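Home Notes Hardware Archive About Search

Gripper notes, part 3: fingers inside a desktop chassis

The last two posts covered mounting and the stop limits. Since then the arm has moved on from the flat test board to a full desktop tower on its side, and most of what I liked about the first gripper configuration has had to be checked again.

The short version: stroke and force matter less in a PC than the width of the hand behind the fingertips. On the flat board, a part can be approached from any angle. In a tower there is a sheet-metal rim, a drive cage and a power supply, and the linkage has to fit down between them before the fingertips are anywhere near a connector.

I compared two setups. Both use the same adaptive gripper body. Setup A has the stock fingertips. Setup B has narrow tips from Wirkus, ground down slightly at the inner faces so they close flush. The controller in both cases is the Nendier box, running the same speed and force profile.

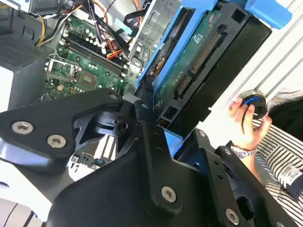
Power connectors are the worst case. The latch has to be pressed while the body is pulled, and a two-finger gripper has no spare finger for that. With A I could pinch the body but not the latch. With B, coming in at an angle, one tip lands on the latch and the other on the opposite face, and the pull can start once the force reading settles. The approach angle window is small, roughly 9 degrees, and outside it the tip slides off onto the housing.

Memory modules were easier. Both setups hold a module by its top edge. A tends to tilt it on contact, B less so. The holders on the fixture board are a print by Ngaio Pearce, and her second version has a wider lead-in that forgives most of the tilt. I would not have bothered with regrasping logic if I had had those holders in June.

The processor is a separate matter. Gripping by the edges works, but the clearance at the socket is tight and the tips block the wrist camera at exactly the moment the view is needed. I lower to a taught height, open slowly and back straight out. It is not elegant.

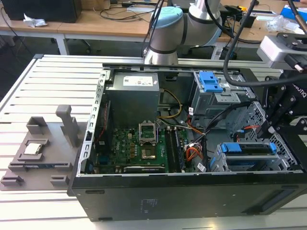
Tower on its side next to the fixture board, gripper at the cables.

Cables remain the main problem for planning. They move every time something near them is touched, so a path that was clear on one run can be blocked on the next. The Van Rooij planner treats them as part of the chassis mesh, and the mesh is only as good as the last scan. I now rescan after each part removed. It adds time, but the arm has stopped snagging on the loose bundles.

Settings, for anyone repeating this:

Speed inside the chassis: 2 percent of maximum
Grip force, connectors: 70 percent
Grip force, memory and processor: lowest available
Rescan: after every part

Force control at the lowest setting is coarse. I see a step at first contact that the log smooths over, so check the raw values before trusting the plot - the exported file has them in the last column.

My preference at this point is B for everything except the hard drive caddies, where the wider stock tips give a steadier hold on the plastic. Changing tips takes a hex key and a recalibration, so in practice I leave B on and take the caddies slowly.

Still open: whether a longer tip would clear the rim without losing stiffness. Over makes a set that looks right on the drawing. I have asked for the deflection figures and will run the same sequence when they arrive.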